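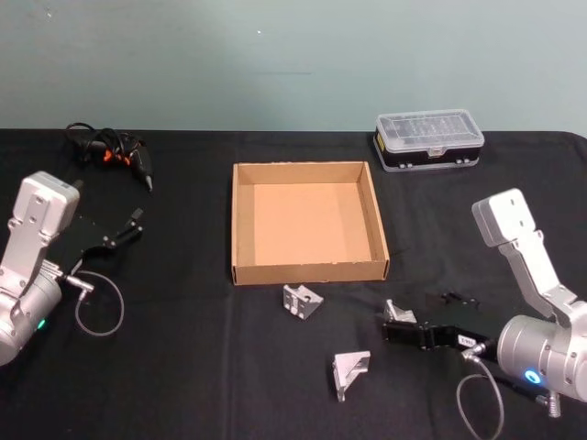
The two-arm station on the demonstration table, with the box tray and three brackets set out.

Idach Handling Project
Progress report to the Flornis Fund, September

1. Period covered

This report covers the work since our last report and the open day held on Friday at the Kvaran building. The open day was the main deliverable for the period. The remaining items are the operator guide and the second parts set, both dealt with under section 5.

2. Work done before the open day

The station was moved from the upstairs lab to the ground floor room early in the week. Both arms were bolted down and recalibrated the same day. The left arm needed a second calibration after its base plate was found to be slightly out of level. We shimmed the plate and the error went away.

We agreed in the last report that the demonstration would be limited to one task: picking small metal brackets off a cloth and placing them in an open cardboard tray. We kept to that. The brackets differ in shape and size. One of them is an L-shaped angle piece with a gusset, and it stands up on the cloth, so the gripper has to approach it differently from the flatter ones. A black cloth was used throughout. Silver parts show up well against it, but dark parts do not, and we have not solved that yet.

3. The open day

Doors opened at 10 a.m. We ran 4 sessions, two before lunch and two after. Total attendance was 27, mostly from small assembly shops in the county, plus a group from the community college. Each session began with a short talk on what the project is for and what the grant pays for. Visitors then watched the station work and could ask the operator to change the layout of the parts.

Across the day the station made 11 full runs. A full run means every bracket on the cloth ends up in the tray without an operator touching anything. In 2 other runs the operator had to step in. In one, the angle piece tipped over when the gripper closed on it. In the other, the right arm stopped short because the cable loop had drawn tight against its housing. We reset and carried on both times, and visitors saw the stops as well as the full runs.

The afternoon sessions ran late. The talk was longer than planned and people wanted to stay at the table. Next time we will shorten the talk and leave the extra time for questions.

4. What visitors asked

Most questions were practical. Several shops wanted to know how long it takes to change over to a new part. Our present answer is half a day with one of our people on site, and that was considered too long. Others asked whether both arms are needed. For this task one arm would do, but the second lets us reach brackets on either side of the tray without moving the base, and we will need it for the later work where one arm holds and the other fastens.

The college group asked about student access. We said we would be glad to discuss it once the operator guide is finished.

Vendska, who supply our brackets, sent two people. They offered to provide rejected parts at no charge for testing. We have accepted.

5. Open items

Cable routing. The cables to the grippers still hang in loops. This was acceptable in the lab but caused one of the stops described above. We plan to clip them along the arms and have ordered the clips.

Angle piece. The grip point will be moved lower and the closing speed reduced. We expect this to be done before the next report.

Operator guide. The draft covers startup, shutdown and reset. The section on teaching a new part has not been written. This item is behind schedule by three weeks, as the same person was preparing the open day.

Second parts set. Delivered and checked. Testing has not begun.

6. Budget

Spending for the period is within the approved amount. Room hire and printing came in under the estimate. Moving the station cost more than we had allowed, and we covered the difference from the printing line. We are not asking for any change to the total.

7. Next period

We will finish the guide, complete the cable work and start testing on the second parts set. We would also like to hold a smaller visit for the shops that asked about changeover time, and show them a changeover from start to finish. Please let us know whether this can be charged to the outreach line or should come out of general project costs.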